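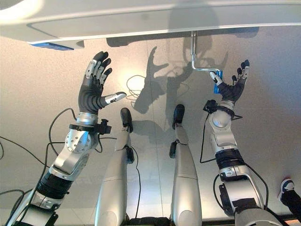

3.2 Handles, and why I kept coming back to them

I started this part of the study thinking I'd be writing about doors. I'd spent most of December going round the Leller building with a notebook, and what people grumbled to me about was handles: too high, too thin, too close to the thing they're fixed to. So handles it was!

We logged 1,008 pulls and pushes over 24 handles, some of them fitted at waist height and some well overhead. The overhead ones are the interesting lot. A lever you reach up for gets grabbed at its very end far more often than I'd expected, and the thumb does a surprising amount of the work (I went back and checked my notes on this twice). Colour seems to matter too. A handle in a strong colour against a pale surface was reached for without much hesitation, while the plain metal ones got a sort of exploratory pat first.

Figure 3. An overhead handle: bent metal rod with a small blue block at the end, below a white panel.

The Figure 3 type, a bent rod with a block on the end, gave us 400 of the logged pulls, and in 59 of those the grip was changed partway through. I'd put most of that down to the block being small, though I can't rule out the bend in the rod. Wubshet's earlier handle survey left bent rods out altogether, so I've nothing to compare with. The Greltov handles, all straight bars, are dealt with in 3.3.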